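Relatório de Projeto
Automação do posto de composição de encomendas de snacks: efeitos na organização do trabalho
Unidade curricular de Projeto em Automação Industrial
19 de março de 2021

1. Enquadramento

O presente relatório descreve o acompanhamento da introdução de um braço robótico num posto de composição de encomendas da empresa Ikthorpe, que prepara sacos de produtos alimentares embalados para escritórios e salas de reunião. O posto, designado internamente por Rurnidance, funcionava até ao início do projeto com operação exclusivamente manual. Cada encomenda era composta a partir de uma lista impressa, com recolha dos produtos um a um e colocação no saco de papel correspondente.

O objetivo do trabalho não foi o desenvolvimento do manipulador, adquirido já integrado, mas a caracterização das alterações nas tarefas dos operadores. Foram consideradas três dimensões: distribuição das tarefas, carga física e competências exigidas.

2. Método

A recolha de dados decorreu durante o mês de março na instalação de Troststead. Participaram 11 operadores, distribuídos por dois turnos. Foram registadas 1827 operações de preensão, classificadas segundo o resultado (concluída, repetida ou transferida para o operador) e segundo o tipo de embalagem. As entrevistas tiveram uma duração de 45 minutos e seguiram um guião semiestruturado, incluído no Anexo B.

A classificação das embalagens foi feita por rigidez aparente e acabamento da superfície. Distinguiram-se invólucros individuais pequenos, sacos de volume médio com ar no interior e sacos de papel planos. Esta divisão foi revista após os primeiros registos, dado que a categoria inicial «película flexível» agrupava produtos com comportamentos muito diferentes durante a preensão.

3. Descrição do posto

O robô possui uma garra de dois dedos e uma câmara montada no punho. Os produtos encontram-se numa bancada de superfície mosqueada, sem divisórias, encostada a duas paredes. A decisão de dispensar tabuleiros foi da empresa, que pretendia manter a possibilidade de o mesmo espaço ser usado manualmente quando o robô estivesse parado. Em consequência, as embalagens podem ficar sobrepostas e com orientação arbitrária, e os rótulos surgem com frequência invertidos ou parcialmente ocultos.
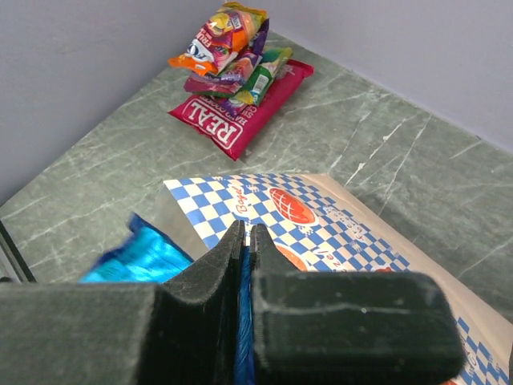
A sobreposição foi identificada como o principal fator de dificuldade do posto. Num monte de embalagens brilhantes, os reflexos e os vincos alteram o contorno aparente de cada produto, e a separação entre dois invólucros de cor próxima torna-se ambígua para o sistema de visão. Os sacos de papel impressos levantam uma questão diferente: o padrão repetido oferece muitos pontos de contraste que não correspondem a nenhuma aresta do objeto.

Para a preensão foi adotada uma abertura reduzida entre os dedos, com aproximação lenta e fecho limitado em força. A parametrização é feita num terminal lateral, a partir de uma lista de produtos mantida pelos operadores.

4. Resultados

4.1 Distribuição das tarefas

Antes da automação, a recolha ocupava a maior parte do tempo de cada operador. Com o robô em funcionamento, essa parcela passou a ser repartida entre a reposição da bancada, a verificação do conteúdo dos sacos e a resolução de paragens. Foram registadas quase 200 transferências para o operador, concentradas nos períodos imediatamente a seguir à reposição, quando os montes eram mais altos.

A reposição, anteriormente considerada uma tarefa secundária, ganhou peso no desempenho global. Os operadores do primeiro turno passaram a espalhar os produtos antes de iniciar o ciclo. No segundo turno manteve-se a prática de despejar a caixa inteira, e as paragens foram mais frequentes. A diferença não estava prevista no plano de formação.

4.2 Carga física

Os operadores referiram uma diminuição dos movimentos repetidos do pulso e do alcance ao fundo da bancada. Em contrapartida, aumentou o tempo de permanência em pé junto ao terminal, colocado a uma altura que cinco dos entrevistados classificaram como inadequada. A altura foi corrigida apenas no final do período de observação, pelo que o efeito da alteração não foi medido.

4.3 Competências e autonomia

A introdução de um produto novo na lista exige a definição da zona de preensão e do limite de força. Esta operação foi atribuída inicialmente ao fornecedor e passou depois para dois operadores por turno, sem revisão da categoria profissional. As entrevistas mostram que a ausência de reconhecimento formal desta função é o ponto de maior descontentamento. Foi também mencionada a perda de controlo sobre o ritmo, já que a ordem das encomendas passou a ser determinada pelo sistema.

5. Limitações

O período de observação foi curto e não inclui picos de procura. A instalação de Lyons, onde a composição continua a ser manual, foi considerada como termo de comparação, mas os registos disponíveis não distinguem os tipos de embalagem e não puderam ser utilizados.

6. Recomendações

Recomenda-se a definição de um procedimento único de reposição, com indicação da altura máxima dos montes, e a inclusão dessa tarefa na formação inicial. A função de parametrização deve constar da descrição do posto de trabalho. Propõe-se ainda que o registo de transferências seja consultável pelos operadores no próprio terminal, uma vez que o acesso está atualmente limitado à chefia de turno. O modelo da folha de registo encontra-se no Anexo C.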